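Minutes of the upkeep meeting for the two-arm table cell, Prumham workshop
2021-11-12

Present: Alcides Condori (chair), Przemysław Wieczorek (minutes), the bench team, and two visitors from the Prarbridge site, who were made very welcome and stayed to the end.

1. Last minutes
Read and agreed, with one small fix: the spare finger sets are kept in the tall cabinet, as everybody who has gone hunting for them in the drawers will know by now.

2. Hours and greasing
Przemysław read out the log. The left arm has now run more than 3000 hours and the right arm 998, the right one being the replacement we put in back in July. Gralia, who look after our service contract, would like the left wrist joint opened up and greased before the end of the month, and Alcides was happy to say yes to that. We will lose a working day to it, but the bench team felt (and said so, at some length!) that a planned day is a good deal kinder than a surprise one.

3. Gripper cables
This took up most of our time, and it was a good talk. The cable on each arm runs in a loose loop up to the gripper, and the question was how much slack to leave. Prarbridge tie theirs down close to the arm and have had two plugs work loose that way. We agreed to keep our loops, to check each plug by hand on the first shift, and to write down anything that feels soft, even if it turns out to be nothing.

4. Fingers and zero check
The black pointed fingers stay on both grippers for now. After any finger change the arms are to be brought in low over the near half of the table, fingers open and facing one another, and the gap at the tips checked with the 20 mm block before the speed goes up.

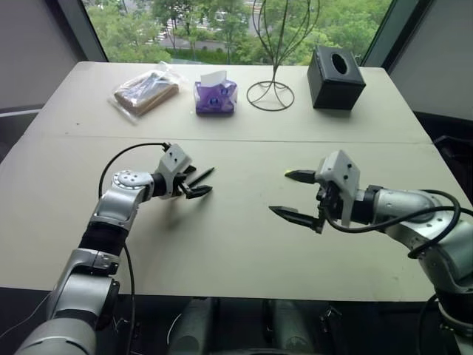

Alcides asked that the screws on the gripper housings be gone over at the same time, with the small torque driver please and never the long key. Thanks to the visitors for offering to lend us theirs until our own comes back from Yupanqui.

5. Money
Grease, seals and two spare cables come to 447 dollars. Agreed without fuss.

6. Any other business
The cell log is to stay by the controller, where the night shift can find it. Przemysław will type up a clean copy of the checks and pin it beside the door.

Next meeting: once the wrist job is done, date to be sent round by Alcides.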